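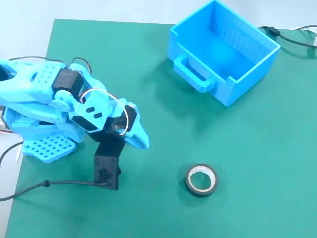
Bright cyan plastic parts over a dark green mat

Cyan is the color between green and blue on the visible spectrum. Its name comes from the ancient Greek kyanos, a word used for dark blue enamel and for the stone lapis lazuli — a good deal deeper than the shade we call cyan today!

On a screen, cyan appears when green and blue light shine together with no red. In printing it is one of the basic inks, along with magenta, yellow and black, and it works by soaking up red light. A magnifying glass held over a magazine page reveals a wonderful pattern of tiny cyan dots, even in pictures of skin or sand.

Seawater can look cyan too. Water absorbs red light first, so a shallow bay over pale sand often glows with the color at noon. The painter Hortensia Apaza built her Ticona series on this effect, with 31 small panels that move from near white to a rich blue-green.

Cyan is easily confused with turquoise and teal. Turquoise usually leans a little greener, while teal is much darker.

See also: Aqua, Cyanotype, Primary color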